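Rechercher sur le site OK

Portes ouvertes chez Lunard, 8 août 2026

On nous avait promis l'art de la table ; la visite commence à l'égouttoir.

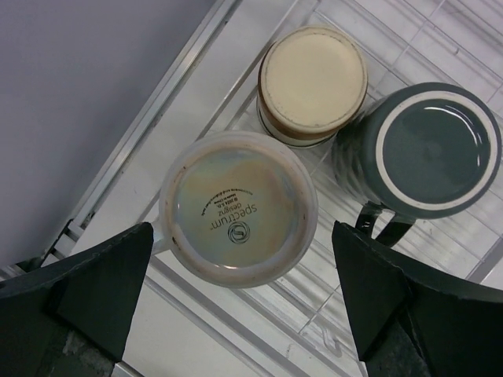
Côté vaisselle

Pour juger une tasse, il faut la retourner, affirme Hsiu-ying Yip, notre guide. Soit. Le grand mug pâle se lit donc à l'envers : « spectrum », « designz », « Made in China ». Moi qui venais pour la poésie du grès. À côté, la petite tasse crème et brun garde un fond muet, très digne, et le mug vert foncé complète le trio sur sa grille blanche.

Suivent 36 minutes sur l'émail, puis la boutique, où j'ai résisté à tout sauf à un bol. Le café était correct, servi dans du carton. Prochaine visite en septembre.

Contact | © Cuvness | Haut de page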